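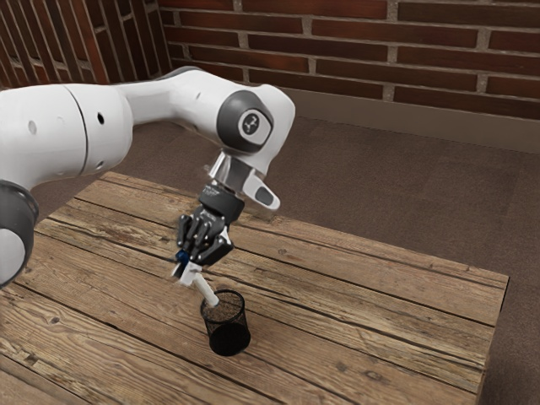 # Kollport Marker-in-Cup, release 4

README and data card. Last edited 21 January 2020.

## What is in the package

The package contains 500 simulated episodes of one task: a robot arm puts a marker into a mesh pen cup which stands on a table. All of it was made in the Orneo simulator, and no real robot was used. We collected the episodes to train a policy by imitation, and we share them because other groups asked for a small set with a clear licence and honest notes on its faults.

Each episode begins with the marker already in the hand. Picking it up from the table is a different task and has its own package, named Bouzid. If you need the full chain, you can join the two sets, but please read "Joining with Bouzid" first.

## How the episodes were made

A person steered the arm with a hand controller and watched the simulator on a normal screen. There were 5 operators. Each one had a practice session before recording, and the practice is not included.

The operator received one sentence of instruction: "Put the marker in the cup and let go." We did not say how fast to move or from which side to come. As a result the styles are quite different. One operator always stops above the cup and turns the wrist before going down. Another goes down at an angle and lets the rim guide the marker. We kept both styles.

An episode ends when the operator presses the end button. It does not end by itself when the marker is released, so many episodes have a short piece at the end where the arm only waits. You can cut this piece with the script `trim_tail.py`, but then the time stamps will not agree with the operator notes.

## The workspace

The room has brick walls and a carpeted floor, and the table top is made of wooden planks. These do not change between episodes. The arm is white, with a black hand with several fingers. What changes at the start of an episode:

- the place of the cup on the table
- the angle of the marker in the hand
- the start pose of the arm
- the strength of the light, in a small range

The viewpoint is fixed. We know this is a limit. A policy trained only on this package will probably learn the wood grain together with the task.

## Files

Every episode is one folder with the following contents:

- `frames/` colour images, numbered from zero
- `joints.csv` position and speed of every joint of the arm and the hand
- `actions.csv` the command which was sent, not the position which was reached
- `cup.csv` and `marker.csv` true position and rotation from the simulator
- `note.txt` what the operator wrote after the episode, sometimes empty

Distances are in metres and angles in radians. The origin is the centre of the arm base. In release 3 the origin was a corner of the table, so please do not mix the two releases without converting.

## Labels

Each episode has one label: `success`, `miss` or `dropped`. An episode is a success when, at the last frame, the marker is inside the cup, the cup stands upright and the hand is open. A marker which leans on the rim from outside is a miss. A marker which falls before the hand has reached the cup is dropped.

The labels were first set by a rule on the simulator state and then checked by eye. In 21 episodes the rule and the eye did not agree, and there we kept the human label. The list is in `disputed.txt`. Most of them are cases where the cup was tilting during the last frame and the rule was too strict or too generous.

Please do not delete the failed episodes without thinking. In our own training they were useful for the success detector, also when the policy itself did not use them.

## Known problems

The mesh of the cup is only a picture on the surface for the physics engine. For contact, the wall is solid and perfectly smooth. A real mesh catches the tip of a marker, and in our data this never happens. If you plan to move to a real arm, you should expect trouble at this point.

The contact between fingers and marker is a little too sticky. When the hand opens slowly, the marker may stay on one finger for a few frames and then fall. Some operators learned to open the hand quickly to avoid it, and a policy will copy this habit.

The speed columns in `joints.csv` are computed from positions and are noisy at the first frame. We suggest to ignore this frame.

## Joining with Bouzid

The last hand pose in Bouzid and the first hand pose here are similar but not equal. We tried simple interpolation between them and it worked well enough for the arm, but the fingers sometimes passed through the marker. The Carko loader has an option `--match-grasp` which looks for the nearest pair and refuses pairs that are too far from each other. Use it in place of your own matching if you can.

## Suggested split

The files `train.txt` and `test.txt` are divided by operator: four operators for training and one for testing. A random split gives better numbers, but it mostly measures how well the policy remembers a person. If you report results with another split, please write this clearly.

## Licence

Free for research and teaching. For commercial use, write to us before. Changed copies must carry a different name.

Print this page | E-mail this page

## Comments (3)

**gridlock_m**
Is `actions.csv` in joint space for the fingers too? The header has names for the arm only.

**Kollport data desk**
Yes, joint space for both. The finger columns come after the arm columns in the same order as in `joints.csv`. The missing names will be corrected in the next release, planned for June.

**tessel**
Thank you for keeping the misses. One small thing, `trim_tail.py` fails on my side when `note.txt` is empty. I put a single space in the file and then it runs.

Contact: Kollport data desk | © 2020 Kollport | Back to top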